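How to Sort and Store Kids' Outgrown Clothes

Clothes that are too small for one child and too big for the next take up a lot of drawer space. The method below uses lidded bins, masking tape and a marker. Allow an afternoon for the first round.

1. Empty one drawer at a time onto the bed. Check the size label on each item and hold it against something that fits now. Labels vary between makers, so go by length.

2. Make 2 piles: keep and donate. Anything with a broken zipper, a stretched neck or a stain that has survived a wash at 60 degrees Celsius goes to rags.

3. Wash the keep pile, even if it looks clean. Most cottons are fine at 40. Check care labels on wool and anything with a print. Dry everything fully - damp cloth in a closed bin will smell within days.

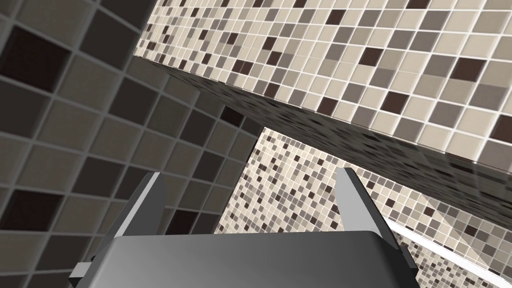 Gripper, fingers open.

4. Fold flat and pack by size, with the heaviest items at the bottom. Pants go first, then sweaters, then shirts. Close all snaps and zippers before folding.

5. Label the short end of the bin, where it will face out on the shelf. Write the size, the season and the month packed, such as "Size 5, winter, September." The Kellden bins we use have a rough lid that tape will not stick to, so label the side.

6. Store off the floor in a dry closet. Attics get too hot for elastic.

Shoes are best kept apart from clothes. Stuff the toes with paper and tie each pair by the laces - Velcro pairs can be strapped to each other.

Go through the bins again when the season changes. Move the next size up into the drawers and put the empty bin back on the shelf with its old label removed.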